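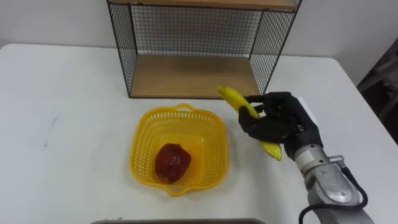 The aim of our project was to plan and run a short film evening at Popescu Hall in Prernthorpe, from choosing the films to handing out the audience award. We were given a budget of £900 and the use of the hall for one night in May. Part of the work was the foyer, where people would collect programmes and hand in voting slips. We wanted furniture that would not take up much floor, and a shelf unit with light wooden boards and a black wire-grid back, standing on a white table against the wall, is the sort of thing we had in mind. Slips can go on the lower board and programmes on the upper one.

Choosing the films

We asked for films of up to 30 minutes made by students or first-time directors. Entries came in through an online form. Each film was watched by at least two of us and marked for story, sound and picture. Where the marks were far apart, the whole group watched it together. This took longer than we had planned, and we had to move the closing date for our own decisions back by a week.

The longest film in the final programme was Mamine, a documentary about a family bakery. We put it last, after the interval, so that the shorter films would not feel squeezed. Two entries had to be left out because the music had not been cleared for public showing. Our form did not ask about music rights, and it should have done.

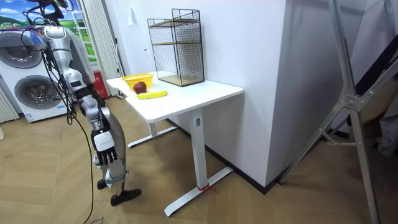

Publicity

Most of the budget went on the hall deposit and printing. Jestico, a local printer, gave us a student rate on posters and programmes. We also ran a page with the running order and short notes on each film, which had 4,000 views before the night. Posters in the library and the sports centre went up late, and only a few people told us they had come because of one.

The night

Doors opened at 6.30 pm and we sold 256 tickets. The first half ran to time. One film played with the sound too low, as we had tested it on headphones and not through the hall speakers. The interval overran and we started Mamine late.

The audience award was decided by paper slips, with one vote per ticket. Counting was slow, and several slips had two titles ticked and could not be used. 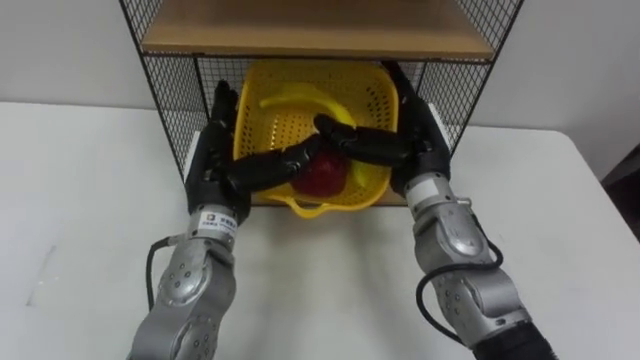
A yellow basket on a mesh shelf unit.

What we would change

The form needs a question on music rights and another on file format. All films should be played through the hall system the day before. Voting slips should be collected by row at the end, and the instruction to tick one title only should be printed in large type at the top. We would also keep back part of the budget for a longer hire, as we were still stacking chairs when our time in the hall ran out.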